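Tips from the garage bench, 19/11/2022

I've spent most of November swapping grippers on and off the small arm out here, and my notes have gotten long enough that Myrto told me to clean them up and put them where other people can use them. So this is the workshop page for the month, and it's nearly all about picking up groceries. If you came for the drill bit storage, scroll back to the older pages, it's still there!

## Practice on pantry stuff

Foam blocks come with every starter kit and they teach you very little. They squish, they're light, and any gripper looks brilliant on them. Go raid the kitchen instead. Cans are my favorite, and after that a jar of peanut butter, a box of pasta and a sponge. Cans don't mind being dropped (much), they're hard enough to show you when your fingers aren't parallel, and they're heavy enough that a weak grip gives itself away on the way up.

Use full ones. I ran a whole evening on rinsed-out empties and felt terrific about it, and then the first full can slid straight through the fingers and rolled under the freezer.

## Three grippers, one bench

I tried three this month, all on the same arm.

**The Wavilmont two-finger.** Long tapered fingers, opens wide, closes flat. Setup took me one cup of coffee. It's the one I'd hand to a beginner. The fingers are slick as sold, though, so put something grippy on the inside faces before you judge it. I use strips cut from shelf liner, held on with double-sided carpet tape. Press the strips down overnight in a clamp or they'll creep.

**The Flosham soft gripper.** Rubbery fingers, runs on air. Lovely on tomatoes and bread rolls, and my neighbor's kid thinks it's the best thing in the garage. On anything with a smooth side and some weight it wobbles, and you have to listen to a pump. I kept it for the delicate stuff. Dust the fingers with a bit of cornstarch when they get tacky, then wipe them off.

**A suction cup on a bracket.** I had high hopes for this one on can lids. Forget it with ring-pulls! The tab sits right where the cup wants to go and you lose your seal. Flat cardboard boxes, yes, all day long.

## Keeping score without going nuts

Achilleas Makris, who got me into this hobby, keeps spreadsheets. I keep a pencil and the back of an envelope. But I did do one proper run this month with the Wavilmont, before and after the shelf liner, because Achilleas wouldn't let it go. Bare fingers held on for 61 lifts out of a hundred. With the liner it was 94. Same cans, same bench, same speed. That's the cheapest upgrade I've ever made to anything.

A few things I do now before a run:

- Wipe the cans. Kitchen grease ruins a grip and you'll blame the motor.
- Put masking tape on the bench where the arm can reach, so you're not guessing.
- Turn the speed down to something boring. You can always turn it back up.
- Keep one hand near the off switch, and the other hand nowhere near the fingers.

## Where to put the camera

This is the question I get most, and I changed my mind on it. I started with a camera on a lamp arm clamped to the shelf, looking down across the bench. Great view until the arm moves, and then you've got a terrific picture of an elbow. Ese Ojo talked me into trying one on the wrist, so it rides along and looks where the fingers are going. I grumbled about the cable for a week and now I wouldn't go back.

The trick is getting both fingertips in view along the bottom. If you can see the tips and the table between them, you can line up by eye. Mount it too far forward and you lose the tips, too far back and they take up half the picture. Mine took 6 tries with a scrap of aluminum angle and a drill.

Route the cable loosely. Turn the wrist all the way one way, then all the way the other, and only then put on the zip ties. I snapped a connector learning that one.

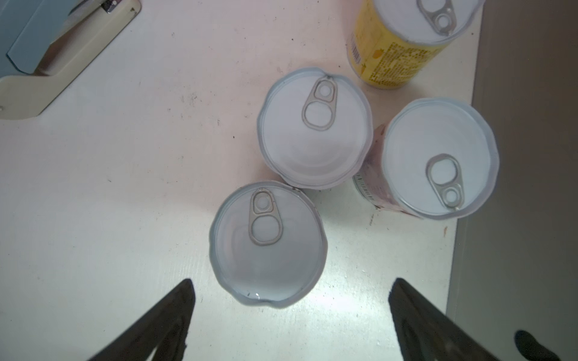 *Four cans from the wrist camera, ring-pulls up, fingers at the bottom.*

Cans bunched up like that are a tougher job than a single can on its own, and a much better test. Two of those are touching or very nearly, so there's not much room to get a finger down between them. My advice is to go for one on the outside of the bunch first and come in from the open side. Look at the ring-pulls too. From straight overhead the lids all look pretty much alike, and the tabs help you tell which way a can is turned. The sides don't show much from up there, so if you're sorting by label, lean the camera a little or add a second one down low.

Watch your lights, by the way. Shiny lids and a white table will bounce a bare bulb right back at the lens. I taped baking parchment over the shade (LED bulb only, please, never a hot one) and it softened everything nicely. A matte place mat under the cans helps too.

## The controller

I compared two ways of driving it. The old game controller is comfy, and anyone who comes over can pick it up, but the little sticks are jumpy for the last half inch. The Sorunier knob box is slower and looks like something off a submarine, with one knob per joint. For fine work I like the knobs. For clearing a table I like the sticks.

Whichever you use, label it. I wrote "open" and "close" on bits of tape after Stavros closed when he meant open and launched a can of chickpeas at the bike.

## Small stuff

Old toothbrushes are perfect for the finger joints. Use a dry lube, as oil collects sawdust. Keep spare finger screws in a pill organizer, because they're tiny and the floor eats them. And if the grip starts slipping on something it used to hold, change the liner strips before you touch any settings. Mine are due, and I'm cutting a new set tonight.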